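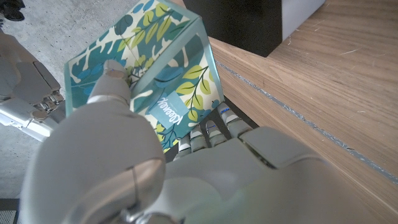 February 1, 2025

Back on the paper dust job. Brasley want to know how much lint comes off a two-ply facial tissue when you pull it, and whether the Trillex softener makes it worse. My hunch is yes, a bit, but the hunch was wrong last time so I'm keeping quiet!

Did 17 pulls onto the black card this morning, one tissue each, then weighed the card. The balance drifted after pull 11 (door open, my fault, went for tea), so everything from 12 on needs doing again. Annoying. The first lot look fine and I've put them in the shared sheet under "untreated".

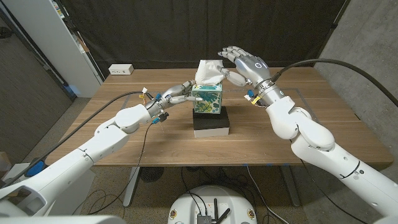

Tissue box on the wooden table.

Softened sheets are still in the humidity cupboard and I don't want to touch them before Monday. Could whoever has the small brush put it back in the Rellum drawer please, I've been using a paintbrush and it sheds more than the tissues do.

Also need to order black card, we're down to the creased stuff. The supplier only does packs of 1,000 now, or 2,000 with free delivery. I'd go for the smaller one, the job should be finished by April and it fades if it sits by the window.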